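OK so a few of you asked about the drinks table at Clustance after I wouldn't shut up about it last week. Thread, because I have opinions about drip trays now.

Background: I've been keeping that table going since February. Nothing fancy, a white table, shiny stainless everything, and a lot of people who want a drink before they've taken their coat off. I had never cleaned a drip tray in my life before this. I now clean them in my sleep.

Biggest lesson so far is that the tray is the station. People look at the tall shiny parts, but if the tray is full or sticky the whole table feels gross, no matter how good whatever's in the cup is.

So I empty trays first thing, before I fill or plug in anything. Grates come out, rinse, quick scrub between the slots with an old toothbrush (Koskela's market sells a pack of little bottle brushes that work too, but the toothbrush was free). Dry them properly or they spot. Oh do they spot.

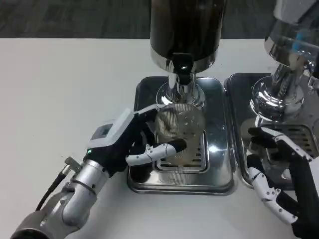 Drying cloth matters way more than the cleaner. I burned through three kinds of microfiber before I gave up and went with plain cotton dish towels, washed with no softener. Softener leaves a film and then you're polishing a film onto chrome, which is a very silly way to spend a morning.

Somebody's going to ask about cleaner so: dish soap and warm water. For the cloudy hard-water stuff I use Vuvix powder, half a scoop, and rinse until I'm bored. Don't let it sit on the metal. I did that once and spent my lunch break buffing.

Strainers! Mesh ones! Rinse them the second you're done with them. I mean it, walk to the sink. Once that fine mesh dries with stuff in it you'll be holding it up to the window and poking at it with a pin like a crazy person.

If it's already too late, soak it upside down in warm soapy water and then tap it on your palm. Never bang it on the sink edge. Mine has a dent and I think about it daily.

Next up, the glasses, which is where I got it wrong for the longest time.

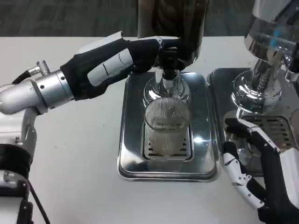 I used to do one big glass wash at the end of the day and figured that was plenty. Nope. Ribbed glass is gorgeous and it hides a smudge on the outside really well, but it does nothing for you on the inside. See that pale cloudy bit near the bottom of the cup on the grate? That kind of thing is what I mean, and if you only glance at your glasses from the side you can walk right past it. Look down into them. Takes a second each.

Now I do a rinse pass mid-morning and another at 2-ish, and the end of day wash is so much shorter. We own 33 of those cups (it was 36, don't ask) and I can get through the lot in 18 minutes if the sink is empty when I start. The sink is never empty when I start.

Somebody replied already asking where the cups are from. Tadska, the shop with the terrible parking. They come boxed and each one is wrapped in so much paper you'll have packing material for life. I'm still using mine to line drawers.

Table layout, quickly. I like the trays nearly touching. I know, I know, everybody wants breathing room between machines. But a gap is just a place for drips to land, and then they get under the feet, and then you're lifting heavy things at 7 in the morning.

Also turn all the spouts to face the same way. We had one pointing off at an angle for weeks and I wiped the same puddle about 50 times before I figured out why.

And put the cup down in the middle of the grate before you touch the tap. Holding it in the air and aiming is how you end up with sleeves like mine.

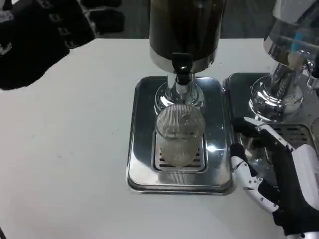 Ribbed cup, center of the grate, right under the spout.

Things I still haven't solved: fingerprints on chrome. You wipe it, you step back, you lean in to admire it, you put a hand on it. Forever. If you have a trick please tell me, I'm begging.

Also the undersides of the trays. I only flip them once a week and I always regret looking.

A reply from someone who runs a much bigger setup says she uses a squeegee on the tabletop, one of those little shower ones — trying that tomorrow. I've been doing it with towels like a peasant.

Will add to this thread if the squeegee is any good. Going to go wash my 33 cups.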